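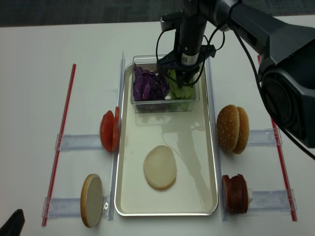

Kumudini Wickramasinghe reckons a tray is a tray and I should've just used the oven one. Fair. But I'd already bought the Skumell, so review it is.

Stainless steel, rounded corners, raised rim. Shallow. I do burgers on it: bottom bun flat in the middle, clear two-part tub up the back with purple cabbage one side and lettuce the other, tomato off to the left. Everything in reach, no chasing bits around the bench.

Good stuff first. Rim catches drips. Wipes down in seconds, beetroot included. No colour left behind, which my old plastic board can't say. Handles mince juice fine too.

Not so good — it's shiny, so every smear and puddle shows. Slides a bit on a smooth table, put a damp teatowel under it. And shallow means shallow, dont carry it across the kitchen with liquid in it. Ask my socks.

The divided tub is a Heltik, 700 mL, sold seperately. Lid is stiff. Keeps the cabbage off the lettuce though, and that's all I wanted.

Tray was $23 at the local kitchen shop. Would buy again, probably a second one for the barbie in December. Four stars — loses one for the sliding.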